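Filed under: Work and Automation > Working papers
Last updated: December
By Zamfira Cozma and Musa Aliyu

4. What changed at the potting benches 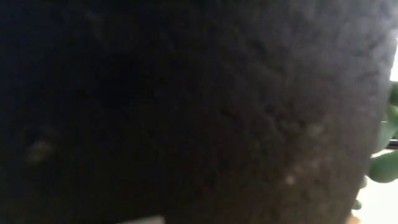

Figure 2. Close view at the bench, Pruswood. Dark rounded object with a rough surface, green leaves at right.

Pruswood put in the Jinus potting line before we started, so no proper baseline - we rely on what staff remember. We interviewed 9 of them. Shifts start at five now, not seven, and the line sets the pace. Most said the lifting was better. Wrists too. What they missed was talk: the old benches faced each other, the new stations dont.

Sorting is still partly by hand. The arm handles the standard pots, anything odd goes to a person, and so the people get odd ones all day. "I used to have easy hours," said Domnica Nedelcu, 49, ten years on the benches. Two others told us much the same. Supervisors saw this as more skilled work, though pay had not moved at the time of writing.

Stoppages were the sore point. Staff may clear a jam but not restart the line - that needs a supervisor, and waits of 10 minutes were common on the early shift. Roxana Pîrvu kept her own log of these, which we had acess to (see section 5). The firm's log records only faults, so the waiting does not show up in it at all.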